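Small tips for bottles, paper and boxes before you throw them away

In our house the bag for plastic and the pile of old paper grow very fast. I have made it a habit to look through both of them before they leave the house, and to take out what can do one more job. On this page I have written down the uses that stayed with us. I left out the ones that looked clever but took more work than they saved.

Bottles

A clear water bottle is the most useful of all, so it comes first. Choose the ones with a smooth wall if you can. The very thin ones with many ribs fold in your hand when you cut them.
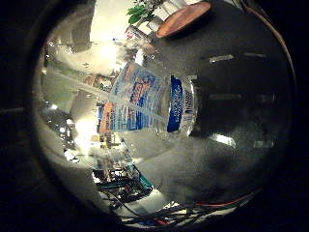
By Marloes Leemans
Kitchen and home tips

To take off a label, fill the bottle with warm water from the tap (not boiling, the plastic will shrink) and wait five minutes. The glue becomes soft from the inside and the label comes away slowly in one piece. If some glue stays behind, rub it with a few drops of cooking oil, then wash with dish soap. I used to scratch it with a knife and I have many ugly bottles from that time.

To dry the inside, put the bottle upside down over the handle of a wooden spoon that stands in a heavy jar. Air can go in and the water runs out. On a flat towel the opening is closed and the bottle still has drops in it the next morning.

Funnel. Cut the upper part off, a hand's width under the cap. It is good for rice, lentils and sugar. For flour the neck is too narrow and you will be tapping on it all evening.

Scoop. Leave the cap on and cut at an angle from the middle up toward the neck. You hold it by the neck. We keep one in the bag of potting soil and one in the salt for the front steps.

Watering seedlings. Make small holes in the cap with a hot needle, hold the needle with pliers, and squeeze the bottle softly. My neighbor Casimiro Villanueva makes the holes from the inside to the outside. He finds that the water falls in thinner lines this way. I tried both and saw no difference, but his tomatoes are better than mine, so please try it.

Slug collar. A ring cut from the middle of the bottle, pushed two fingers deep in the soil around a young lettuce.

When you cut a bottle, begin with a small hole made by an awl, and then go on with scissors. Never push the point of a kitchen knife into a round bottle, it slips. Sharp edges you can make soft with a warm iron: put baking paper between, touch the edge for one or two seconds, lift, look, and repeat if needed.

One warning. Do not keep cleaning liquid in a bottle which looks like drinking water. Also not for one day, and also not with a note on it. Use the original bottle or buy an empty spray bottle.

Paper

Paper that is already wrinkled is better for many jobs than flat paper. The folds hold air and they hold moisture.

Wet shoes. Put loose balls of paper inside, change them after one hour, then again before you go to bed. Do not put the shoes near the radiator. For white or light leather use paper without print, the ink can move to the lining.

Between plates. When we moved to the apartment above Martens, the bakery, we wrapped 27 plates and lost none. Put the plates standing in the box, like records, with crumpled paper under them and on top.

Vegetable drawer. One sheet on the bottom takes the moisture and you can throw it out when it becomes soft. Use plain paper.

Windows. Old newspaper with water and a spoon of vinegar. Many people write that it no longer works with the new inks. For our windows it still works, but my fingers get gray, and Hilde Coppens from our reading circle uses an old cotton pillowcase and is finished before me.
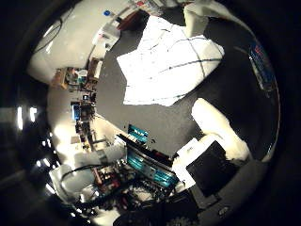
Page last changed: 1/28/24

If you want a wrinkled sheet flat again, for example a sewing pattern or a drawing from a child, open it carefully with your hands from the center to the sides. Lay a thin dry towel over it and iron on the lowest heat with no steam. After that put it under heavy books for the night. The folds will not disappear completely. Test a corner first if there are lines in ink or marker, some of them spread with heat. Never iron a receipt, it becomes black.

Tissue paper and sewing patterns I roll up afterwards and keep in a cardboard tube. Folded again, they tear at the cross of the folds.

Boxes and cartons

Milk and juice cartons: rinse with cold water, cut open along the back, rinse again with a little soap. Opened flat, they make a good cutting surface for raw fish or beets, and your board stays clean. Printed side down.

Cereal boxes cut at an angle hold magazines. Cover the cut with paper tape or it will catch your sleeve.

Tea boxes fit in a drawer for batteries, string and birthday candles. My brother-in-law bought a drawer divider for 3,495 forints on his holiday, and in September he came to ask if we had some tea boxes for him.

How much to keep

Decide the place first. We have one shelf, and when the shelf is full, the new bottle goes in the bag. Bottles take less room if you cut them the same day into what you need and put the pieces one in the other.

Toon Van Hecke wrote to ask about the big five-liter bottles. I will add them when I have used them for a full summer.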